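Mon 18 August
By Fabrice Roussel

3.2 Short lessons and what families did with the rest of the week

The most exciting result for us was how much learning went on outside the planned lesson. Parents in the Skikcombe group taught one set topic a week, usually in a single sitting, and kept a simple log of whatever came after it. We collected 2,613 log entries from 204 families, and they are a joy to read! A morning on rivers turned into a library trip, then a soup recipe, then a long letter to a grandfather who used to fish. Of all the entries, 701 described something a child had started without being asked.

We had expected the follow-up work to fade by March, when the weather improves and parents get tired. It held steady in families with one child, and in families with several it grew (older children had begun reading aloud to the younger ones, and both ages were logging it).

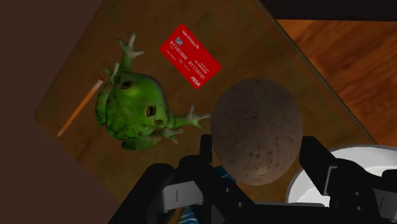

Figure 3. Tabletop with a frog figurine, a pencil, a red card and a speckled, egg-shaped stone (computer rendering).

Tyagi, commenting on an early draft, felt that we were giving the weekly plan too much credit, and that parents who keep a log at all are probably the ones who would have gone to the library anyway. It is a fair point and we took it seriously. Our logs were voluntary, and we have no matching record from families who taught from a daily textbook. What we can say is that the same parents wrote more in weeks with a light plan than in weeks when they added worksheets of their own, and we find that very encouraging.

Age made less difference than we had guessed. Six-year-olds and twelve-year-olds both came back to a topic days later, though the younger ones tended to act it out and the older ones tended to look things up. We would love to see this tried with math, where most parents told us they still prefer a little every day.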